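October, evening

Left arm faulted again at 14:20, the third time this week at nearly the same point in the wipe routine. I was two cycles from the end of the block and had already started thinking about lunch, which I then did not get until four.

The sequence as logged: towel pick from the left rim, carry to the back wall of the basin, four strokes along the wall, return. The fault came on stroke three. Joint 5 reported a following error, the controller dropped to protective stop, and the brakes came on with the towel still in contact. The right arm carried on for a little under a second before the cell interlock caught it. That second is the part I do not like. The two controllers are supposed to stop together. Mudassar wrote the interlock for the old Bashir cell and says it was never tested with one arm loaded against a surface and the other moving free.

Contact force at the moment of the stop is unclear. The wrist sensor saturated, so all I have is a flat line at the top of its range. The basin shows no crack that I can find with a flashlight. I went over the back wall and the rim twice and marked nothing.

I pressed the e-stop, waited for the drives to discharge, and hung the lockout tag on the main switch. Funmilayo came over from Skandcombe to witness, as the procedure requires a second person before anyone reaches into the cell. We released the towel by hand and then jogged both arms out at 5 percent speed.
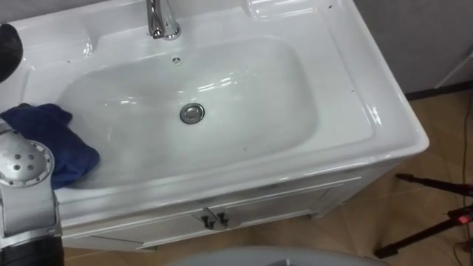

Wash station with the dark blue towel at the left side of the basin. Left side of the deck is where the arms have least clearance.

Spent the afternoon on causes. I had three candidates this morning and have one and a half now.

Gearbox wear on joint 5: unlikely. I ran the joint unloaded through its full travel, 7 passes each way, and the motor current is smooth in both directions. No spike at the angle where the fault occurs.

Cable drag: possible. The dress pack on the left arm was rerouted last month when Heino moved the base back to clear the cabinet doors. At full reach toward the back wall the pack goes tight. I could feel it by hand with the drives off. It would add load at the joint that faulted, in the direction that faulted. I have asked for a longer service loop.

Surface model: this is my main suspect. The glaze throws strong glare along the back wall, and the depth estimate there is poor. I pulled the point cloud from the faulted cycle and compared it with the reference scan. The wall is placed too far back by several millimeters, with a hole in the data where the highlight sits. The planner believes it has air, pushes on, and the arm meets ceramic early. The force limit should still catch this. It was set to 1000 in the config, in a field that I had read as a raw sensor count and the software reads as a percentage of something. Ayodele is checking what. Until he answers I am treating the force limit as absent.

That would also explain why the run log shows 359 good cycles before the first fault. The overhead lamp was changed after that, and the glare moved.

Agnes wants to know whether we can run tomorrow. I said no. She asked whether we could run with the right arm only, and I said no to that also, as the interlock question applies to either arm. She took it well enough. The Ciltevano visit is being pushed back, and she will make the call herself.

For the morning: test the interlock with a dummy load, left arm then right, and measure the stop delay on a scope – the log timestamps are too coarse. Put matte tape on the back wall and rescan. Get the units from Ayodele in writing. Ask Heino for the drawing of the base move, if there is one.

Incident form sent to Kurkwood at 18:50. I gave the delay as around one second and the cause as open. Tag is still on the switch, key is in my desk.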